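Visit to the gripper open day at Zestcombe

I am working in a small company where we pack repair kits for household machines. My chief, Ghazala Tarar, has asked me to find out if a robot arm can help us to fill the boxes, and so I went to the open day at Zestcombe together with my colleague Octavio Rengifo. I promised to write down what we saw for the other people in our branch who could not come. Please excuse my English, it is my third language.

The Zestcombe building is behind the old bus depot, and the entrance is on the side of the canal. We walked one time around the whole building before we found it. At the door we got a badge and a paper with the program. The paper said that 70 visitors were registered for the morning, and the first hall was indeed quite full. Coffee was on the left, coats on the right. I recommend coming early, since the demonstrations are done in small groups and the list for the afternoon was closed before lunch.

The first talk was by Chia-jung Wan, who leads the test room. She spoke for 35 minutes without slides. Her subject was why the same arm can be good in one hall and bad in the next one, and she put most of the blame on the fingers. Many buyers, she said, compare the arms for months, and then they take the gripper which comes in the same box. I wrote this down and underlined it, as it is exactly what we were going to do.

After the talk we could choose between two rooms. In the large room there were three industrial arms behind glass, moving metal parts from one tray to another. They were very fast and very loud. Octavio liked them and stayed there until the guide asked him if he wanted to see something else today. For our work these machines are too much. The smallest one costs more than our packing line, and it needs a fence and a floor plate, and our floor belongs to the landlord.

The small room was more interesting to me. In it the Zestcombe people compare grippers on light tabletop arms. The rule of the room is that every pair of fingers must try the same collection of things, in the same order, and that the operator may not practice before. Shoaib Soomro explained the score sheet to us. For each object the operator writes if the grip was good on the first try, if it needed a second try, or if the object was dropped. There is also a column for damage. He told us that the full series has 700 grips for each type of finger, and that it takes them nearly two weeks, as the operators must have pauses.

We could look at the results of three types. The hard fingers with a flat surface, from a firm called Sukprasert, were the best for straight plastic blocks and the worst for all soft things. The second type, named Kando, has a thin rubber layer glued on the finger. It was good in the beginning, but the layer became loose at the corner, and after this the numbers went down. The third type is ribbed and a little bit flexible. It had 667 good grips on the first try out of the 700, and this was the best result on the wall. I asked if the ribs are hard to clean. Mr. Soomro said that they wash them with soap and a toothbrush at the end of the shift, and that flour dust is worse than oil.

Then we could watch Maham Yousafzai at work. She operates the arms from a chair in the next corner, with two handles, and she looks at the table only through the camera screen. She speaks very little when she works. Octavio asked her which object she does not like, and she answered "cord" and nothing more for a minute. Later she explained that a bundle of cord closes under the fingers and you believe you have it, and then one end slides out. Flat things are also difficult. With a circuit board she takes the edge and never the middle, and she lowers the arm at half speed.

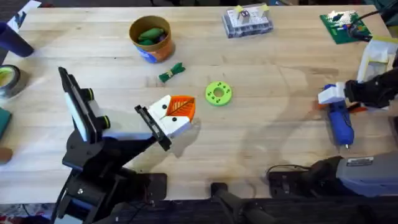
I was allowed to try it myself for ten minutes. At first I closed the fingers much too early, and I pushed the block away over the table two times. The handles are light and they give no feeling back to the hand, so one must learn to see the contact on the screen. With a lower camera this would be easier, in my opinion. From a high position it is difficult to judge how far the fingertip is above the wood. Miss Yousafzai told me that everybody makes this mistake during the first day, and that after some days the eye gets used to it.

Octavio was better than me. He picked up a roll of tape on the first try and was talking about it the whole way home.

In the afternoon there was a short presentation about controllers by a man from Rerow. Their controller can store a grip force for each object, so that the operator does not have to change it by hand. The idea is useful for us, because our kits have both glass fuses and steel brackets in the same box. Unfortunately the demonstration unit lost the connection to the arm, and he had to continue with a video. He gave us a price list, but the cables and the training were not on it. I have written to him to ask for a complete offer.

Some practical points for those who want to go next time:

The next open day is planned for March, and registration is by e-mail.
Bring your own parts. They allow you to leave a small box at the test room, and they will try it with two types of fingers without cost. We did not know this and came with empty hands.
Wear closed shoes, otherwise you cannot enter the large room.
The lunch was soup and bread, and there was enough for everyone.

For our company I will propose to Mrs. Tarar that we send a box with twelve of our usual parts to Zestcombe before we speak again about arms. Octavio would like to add the long spring from the dryer kit, which falls out of every hand in our packing room. I have put two of them in the box.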